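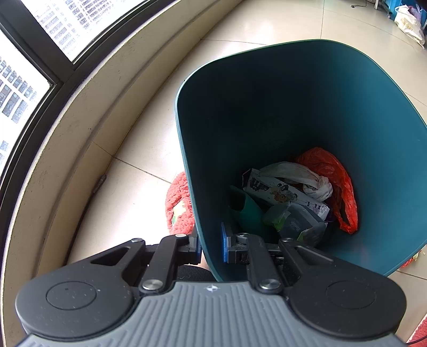
3.2 Small bins and what goes into them

The kitchen bin takes most of a household's waste by weight, and most earlier work has looked only there. The small open bins kept in bedrooms, bathrooms and by windows get less attention. They are usually emptied on a different schedule, often into the kitchen bag, so their contents are mixed with everything else before anyone sorts them. We wanted to look at these bins before that step.

Households in the Jitaru group were asked to leave their small bins alone until the Saturday visit. They were told not to press the contents down and not to take anything out. Visits were made by the second author and Lenuța Zamfir, who recorded each bin from above and then sorted the waste by hand on a plastic sheet. Every item was placed in one of 6 classes: paper and tissue, printed card, film and bags, rigid plastic, food remains, and other. Items made of more than one material went into the class of the larger part. Where a wrapper was still inside another bag, the two were separated and entered as two items, with a note that they had been found together.

Three problems came up in the first visits and led to changes in the method.

The first was the carrier bag. People often use a thin bag to collect small waste and then drop the whole thing into the bin. A knotted bag can hold several items or mostly air, and from above it is hard to tell which. Grigore Marinescu proposed that closed bags be opened and their contents entered separately, and this was done from the second round on. Bags from the first round were entered as single items and are left out of Table 4.

The second was folded or crushed card. Boxes are light but they take up room, and one box standing at an angle can hold up everything that lands on top of it. Fill height alone is therefore a poor guide to how much a small bin holds. Figure 2 gives a case of this kind, with a printed box set diagonally among plastic bags.
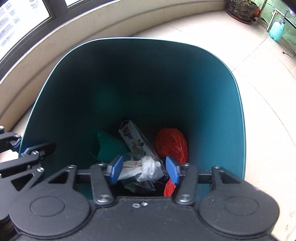

Figure 2. Contents of a teal-green bin from above. A printed cardboard box stands diagonally near the center, with a dark green plastic bag to its left and a red-orange bag to its right.

The third was clear film. Pieces of clear packaging slide down between larger items and are easy to miss from above, especially in a dark bin where the lower part is in shadow. When we compared the item lists made from above with the lists made after sorting, clear film was the class most often left out. Printed card was almost never missed. For this reason all the counts reported below come from the hand sort, and the views from above are used only to describe how the waste was lying.

We also noted where each bin stood and what was on the floor near it. Scraps beside a bin were picked up and bagged separately under the same household number. They were not added to the bin total -- it was often unclear whether they had missed the opening or had come from somewhere else in the room. Paraschiva Iordache checked the floor entries against the visit notes in April and removed 2 that had been entered twice.

Bins that were empty at the time of the visit were kept in the sample with a value of zero. One household in the Nulberg group had a lidded bin in place of an open one, and it is reported separately in Section 3.4.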